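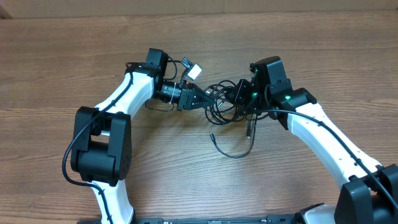
2. Progress to 30/11/2008

The Arkley reading scheme now has 701 names on its list. I would not lean on that figure. It counts everyone who filled in a card, and only 37 of them borrowed a book in October. Amirul Purba thinks the rest will come back once the evenings get colder. Maybe so – we heard the same last winter.

The grant paid for 100 large-print titles, all delivered and shelved. The Westerns go out. The gardening books mostly sit there, and I would not buy more of them whatever the supplier recommends.

3. Home delivery

Bayu Sinaga has taken over the Mocanu route and wants to add a second one. I have asked him to wait. The first still runs late, and two readers have dropped out over it. Fuel is over budget and will stay that way through spring.

4. Next period

We plan to clear the dead cards off the list and report borrowers only. The total will drop sharply. The survey you asked for has gone out, but the questions are leading – "How much has the scheme helped you?" – and I doubt the answers will tell either of us much.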